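Morkent Patrol Shelter
Code 1009

We love this one for weekend camps! The Morkent is a big, friendly mess shelter with room for a whole patrol, their plates and a long table down the middle. It packs into one bag, weighs 5 kg without the pegs, and most Scout and Guide units get the hang of the poles on their first go — younger ones included.
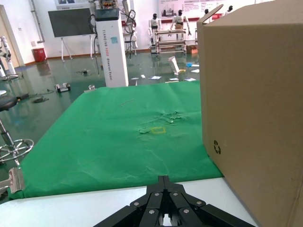 The side walls zip off separately, so you can leave the front open for cooking demonstrations or shut the lot when the rain comes in sideways. Spare walls from the older Torova shelter fit too, which is great news if your group still has a set in the store.

Hire for a weekend: £71
Peg and mallet set: add £5

September dates are going fast, so do get in touch early!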